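I've been putting off buying a cordless drill for years. My old corded one did the job well enough, as long as the job was within six feet of a socket, and I'd grown used to trailing an extension lead through the house like a very dull pet. Then the chuck started slipping in the middle of putting up a curtain rail, and that was that.

So, after far too many evenings spent reading reviews (one shop had 526 of them for a single model, and I must have read half), I went for the Drurus 18 volt from Cidness. It came with two batteries, a charger and a hard case that shuts properly even when you've put everything back slightly wrong, which I do every time. I very nearly bought the Wolde instead. It's lighter and I liked the grip, but it only came with the one battery and I know myself too well – I'd never remember to charge it.

The first real test was the bathroom. We've needed a decent towel rail in there since we moved in, and the wall is old brick behind tiles, so I'd been dreading it. I stuck masking tape over the marks to stop the bit skating about, started slowly with a tile bit and no hammer action, then swapped to masonry once I was through to the brick. Four holes, no cracked tiles, and I had the rail up in time for a late lunch!
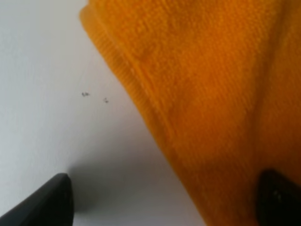 *The orange towel, with its ribbed edge.*

I've since done a set of shelves in the hall and put a new latch on the side gate, and I'm still very fond of it. My one grumble is the little light, which sits under the chuck and throws a shadow exactly where you want to look. The battery gauge is a bit optimistic as well, so I keep the spare close by if I'm up the ladder.

Next on the list is the shed floor, which wants a lot of long screws, and for that I've got my eye on the Bradesia impact driver. I'll probably wait until September and see if it comes down a bit. In the meantime, if anyone has used one on old joists, do leave me a comment and tell me how you got on.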